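Nanlow Street Residents' Group – minutes, 20 November 2019

Taken by me again, as I still have the notebook. We met in the back room at Teltum Hall and got going at 45 minutes past six, once the tea urn had warmed up and everyone had finished talking about the roadworks (we then talked about the roadworks anyway, see item 2).

1. Last minutes
Read and agreed. One fix: the August picnic was on the Saturday and I had written Sunday. Sorry! I've changed it in the book.

2. Roadworks on Eler Road
Oh boy. The trench outside the bakery has been filled, dug up again and filled again. I called the city and was given reference number 2617, so please quote that if you call too, it saves spelling out the whole story. The crosswalk paint is promised for spring. I said I'd believe it when I was standing on it, and I was asked to put that in the minutes, so there it is.

3. The community garden
We have $3000 in the garden fund, which is more than I expected after the fence. Lots of ideas for it! Raised beds came out way ahead, then a second water barrel, then a bench facing the pond. I would love the bench, but I was outvoted and I'm being a good sport. We agreed to get two quotes for the beds before the next meeting and to leave the barrel until we know what's left over.

The compost bins are full to the top. Please, please stop putting whole pumpkins in there. Cut them up first, or bring them to the chicken people on the corner, who are happy to have them. 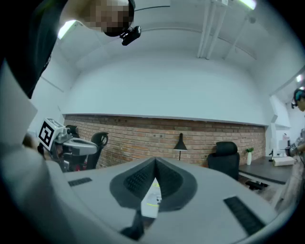

Leaning in, dark top, head-mounted camera on.

4. Ichikawa maple
For anyone new, that's the big red tree by the gate, named after the nursery it came from. One of the lower branches is hanging over the sidewalk and a few of us have had a wet slap in the face walking home in the dark. We talked about whether to trim it now or wait. I'd always heard late winter was wrong for maples on account of the sap, and half the room had heard the same and the other half had heard the opposite – so I'm going to ask at the nursery and report back. Until then I'll tie a bit of bright ribbon on it.

5. Winter potluck
Going ahead, same hall, and this time there will be a sign-up sheet by the door. Last year we had seven potato salads and one loaf of bread. I like potato salad as much as anyone, but come on.

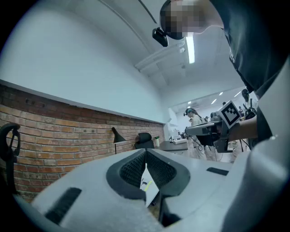 The hall has told us we can use the kitchen as long as we wipe down the stove and take our own trash home. I'm bringing the big soup pot and could use a hand getting it up the steps. Music was discussed for quite a while and we ended up with "something quiet."

6. Anything else
A gray knit glove was left behind at the last meeting and is now in the drawer under the notice board. The key to the garden shed is sticking, so lift the door a little as you turn it. We also agreed to buy a new notebook, as I'm down to my last two pages.

Next meeting is after the potluck, same room, date to go up on the board. We finished in time for me to catch my bus.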